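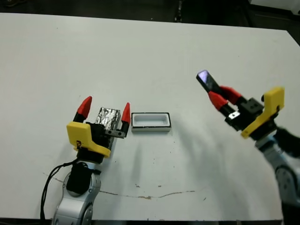

I have been wanting to write about wrapping things in kitchen foil for ages, because I love it, and because people keep asking me why I don't just buy gift wrap like a normal person. Plain foil! From the drawer! You fold it, you press it down with your palms, and every crease goes off in its own direction and catches the light differently. Look at how silvery that little block is against a matte white tabletop, crinkles and all, and tell me a sheet of printed snowmen could do that. I get such a kick out of it every time.

It started with a cassette tape. I was mailing one to my cousin in May, a mix I'd put together for her drive out west, and I'd run out of everything. No tissue, no brown paper, not even a newspaper in the house. What I did have was a new roll of foil the length of my arm. I wrapped the cassette, stuck it in a padded envelope and forgot about it. She called me the week it arrived and talked about the foil for longer than she talked about the songs. (I had worked hard on those songs.)

After that I wrapped everything. Soap, paperbacks, a deck of cards, a bar of the good baking chocolate, a box of drawing charcoal. Rectangles are by far the best. A round thing in foil looks like a baked potato no matter what you do, and I've tried. A rectangle gives you corners, and corners are where foil shows off.

How I do it, for the two or three of you who asked:

Tear off more than you think you need. I lay the thing in the middle and want enough foil on the long sides to meet and overlap by a good inch.

Shiny side out or dull side out is up to you. I go back and forth. Dull side out is softer and a little moody, and it hides fingerprints. Shiny side out is a disco.

Crumple it first, or don't. If I want a lot of texture I ball up the sheet very loosely, open it again and smooth it with the side of my hand before I wrap. Go gently, it tears on the second crumple if you're rough. If I want something cleaner, I leave the sheet flat and let the creases come on their own while I work, which they will.

Fold the long sides over, press, then tuck the ends in like you would with a sandwich. No tape! It stays where you put it. I can't tell you how happy this makes me, as someone who used to finish every birthday with tape stuck to both elbows.

Press the edges with a thumbnail. Stop there. I used to keep fussing, and the more you rub a corner the more likely you are to poke a hole in it.

The next part of the fun is finding something for the bundle to sit in. I'm crazy about little trays and shallow boxes, the ones things come packed in, the ones everybody throws away. My favorites are white with a black rim, because the dark line makes whatever you put in look as if you planned it. When the tray is close to the size of the thing you've wrapped I could sing. I have a shelf of them over the washing machine, and my husband is under strict orders not to recycle anything with sides until I've seen it.

The best source I've found so far is Drukari, the print shop on Boltgate. They get their samples and paper swatches in small flat trays and they put the empties in a crate by the door. I went in to have some labels printed, saw the crate, and left with so many trays that I forgot the labels and had to go back in. Rostyslav Kravchuk, who runs the counter, now sets the nice ones aside for me. The labels came out beautifully too, by the way. The smallest order was 500, so if you get anything from me in the mail for the rest of my life, it will have one of those on it.

I should talk about surfaces, too, because I changed mine and it made a bigger difference than I expected. I used to wrap on the dining table, which is dark wood, and I could never see what I was doing. Foil picks up whatever is near it. On dark wood it goes brown and kind of muddy. On white it goes bright, and you can see exactly where the folds are and where you've got a loose bit sticking up. So get yourself something white to work on, and please don't go looking for a perfect one. Scuffs are fine. Specks are fine. A line running across it is fine. I'd go so far as to say I like a table better once it's been marked up a bit, because I stop being careful around it and start enjoying myself. My own has a tea ring near one corner that I've come to use as a guide for where the roll goes.

Mine came from the flea market in Flurkbridge and cost me 17 dollars, and the man threw in a lamp. I carried the legs home and then went back for the top. It's now in the spare room under the window, where the light is good until mid-afternoon, and I've hardly used the dining table since.

Taking pictures of foil on your phone is its own little adventure. The phone wants to make everything either white glare or gray mush. What works for me is turning off the overhead light, standing so the window is at my side, and tapping on the darkest crease so the phone exposes for that. Then I tilt the bundle a hair at a time until it wakes up. Watch out for the color of your shirt, too! I once spent ages trying to work out why a bar of soap looked pink and it was my sweater.

A few things I've wrapped lately that turned out well:

A pocket dictionary for my nephew, who opened it so slowly that his sister offered to help.

Two bars of lavender soap stacked together, one bundle, with a strip of black cotton ribbon around the middle. I wrapped the soap in wax paper first so it wouldn't sit right against the foil.

A harmonica in its case. Perfect proportions. I may buy more harmonicas.

A puzzle from Mrs. Haslinger next door, which I was only supposed to be lending on to my sister. It didn't need wrapping at all. I wrapped it.

And some that didn't: a candle (potato), a mug (large potato), and a picture frame, which was too big for one width of foil and ended up with a seam down the front that I couldn't make peace with. If you do have something wide, get the heavy-duty roll, it's broader and holds a fold better. It's also stiffer, so the creases come out bigger and more like rock. I like that look for books.

You can save the foil, too. I ask for it back, which gets me some looks, and I smooth it out and keep it flat in a folder. The second time around it's softer and covered in tiny lines, almost like cloth. My oldest sheet has been out and back so many times that it's gone a bit lacy at the folds, and I still won't let it go. It does a paperback nicely if you put the worn part underneath.

Next up I want to try pressing shapes into it before wrapping. Leaves, maybe, or the bottom of a cut glass bowl, or lace if I can find a piece that's stiff enough to leave a mark. I tried a fork already and it looked like a pie crust, in a good way! If you've done anything like this, leave me a comment and tell me what you pressed with and how hard, because I tore two sheets on the fork alone. I'm off to Boltgate in the morning to see what's in the crate.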